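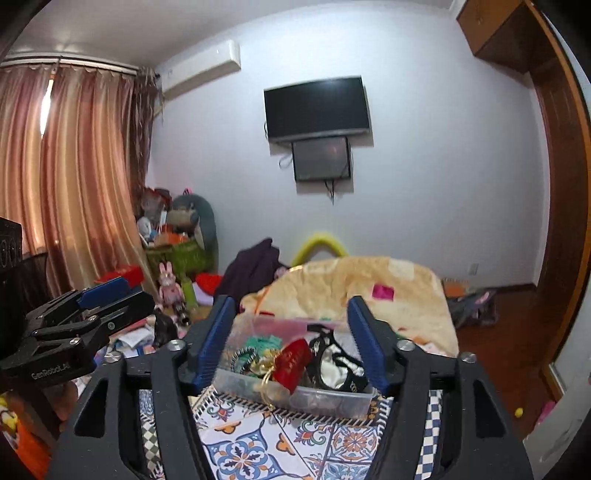 I had been told to wear socks without holes. It was the only instruction in the email, and I ignored it until I was standing on someone's doormat in Brerside with my big toe on show, shaking hands with a man called Brayan Ríos who was far too polite to look down.

It was the second half of the Nalix open day. The first half had been in a unit on the Plultbridge road, with coffee in paper cups, a slide show and a robot arm behind a rope that put tins on a shelf, took them off again and then, after lunch, stopped doing either. Everybody clapped anyway. I quite liked the arm, but I've been to enough of these days to know you learn more from wherever the people with tired eyes are, and at Nalix the people with tired eyes all seemed to be working on Ambrose.

Ambrose is the project that goes into people's homes. There's no robot in it, or at least not yet. What there is, and what a small bunch of us had put our names down to see, is a pair of grippers you hold in your hands. You squeeze, the jaws close, and you go about tidying a bedroom as if you'd been born with pincers. A camera rides along on the gripper and films whatever the jaws are up to. Later on (much later, Brayan kept saying, please write much later) those recordings are used to teach a proper robot how a person deals with a box of bits and bobs.

And it really was bits and bobs! I'd imagined foam cubes, or coloured pegs in holes. Instead there was a clear plastic box you could have lifted off my own dressing table when I was nineteen: a red pouch with gold printing on it, something black and lacy, a knot of teal and green beads, a gold chain hanging over the front. I wanted to tip it all out and have a rummage. Visitors were asked very nicely not to.

The room was a bedroom, lived in and full. Big soft toy against the wall, a heap of purple clothes on the corner of the bed, papers all over the floor on one side. I asked Brayan whether anyone had thought of having a clear-up before guests came and he looked at me as though I'd offered to iron his lunch.

"If it's tidy we've got no work," he said.

He used to fit kitchens, it came up later, and he talks about objects the way fitters talk about walls, as things that are never quite what the drawing says. A mug is easy. A book is easy most of the time. A chain is a swine. It has no shape of its own, so each time you pick it up it's a new thing, and if you pinch it in the wrong place the rest slides off and takes a bead or two with it. Fabric is nearly as bad. He would happily do tins all day, he said, and nodded in what I took to be the direction of the unit and its rope.

So we watched, squashed into the doorway in our socks, while he worked two grippers over the cloth. I'd expected it to be dull and for the first few minutes it was. Then you get drawn in, a bit like watching somebody thread a needle on a bus. One blue-padded jaw goes in, pauses, goes in again at another angle. Someone behind me was holding her breath — I could hear her let it go when the chain came up.

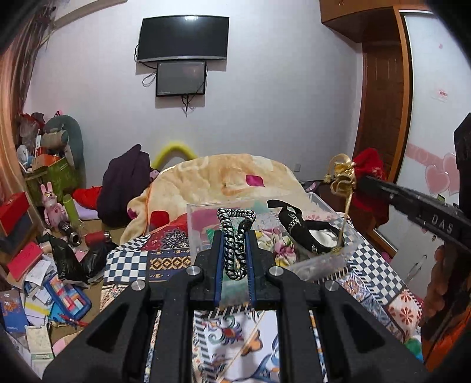 Word count: 1000

The twisted cord was my favourite. Black, white and silver, looped back on itself, and held between the pads as neatly as a sprig of parsley. Off to the right was the second gripper with a shiny gold thing at its tip, all loops and one long trailing strand, over a bin that still had a black strap and a scrap of flowery fabric in it. I've dressed Christmas trees with less care.

Then came the question I'd been dreading on everyone's behalf, which was what happens when you drop something. A man in a cycling jacket asked it. Brayan said you pick it up and carry on, and the recording gets kept if the picking up was any good. They like a few wobbles in there. A person who never fumbles is no use to them as a teacher, he reckons, because the robot is going to fumble from morning till night and had better have seen how you get out of it.

I asked how many of these they had. Ambrose had 388 finished sessions when I visited in June 2022, and the plan is to reach 900 before anyone lets a machine near a real chest of drawers. Each one is a room like this one, or a corner of one. After that there's a good deal of dull checking back in Plultbridge, where two people sit and watch the lot. I met one of them by the biscuits that morning. She told me she can't look at a jewellery box in a shop any more without working out where she'd grip it.

We were allowed a go at the end. I'd like to report that I was a natural. The grippers are wider than you expect, and your wrists want to do the turning your fingers would normally do, so I went in with both elbows up like somebody carving a goose. My target was the floral bit of fabric. I got it on the third try, lifted it a few inches, felt marvellous, then let go of it by relaxing. That's the whole trouble, you forget that you have to keep squeezing. With your own hand you'd never think of it.

The woman who'd held her breath went after me and got a strand of beads up first time, in one go, beautifully. She turned out to be a dental nurse. Brayan asked her, only half joking, what she was doing in September, when they start on kitchens.

I have my doubts about some of it. The morning slides had a lot to say about help for people who can't bend or grip as they used to, and I'd love that to come true, I have an aunt in mind. But there was no price on any slide, and when I asked back at the unit I was told it was early days by three people in nearly the same words. I also wondered how I'd feel about letting a camera into my bedroom, even one that spends its time staring at a plastic box. Brayan's answer was that each household gets to see the recordings and can have any of them thrown out. Some do. One family asked for a whole afternoon to be binned because of an argument over a hoover going on in the background, and it was.

He walked us down to the door and helped the cyclist find his other shoe. I asked if he was finished for the day. He wasn't, he had the purple clothes still to do, and he wanted to start before the light went.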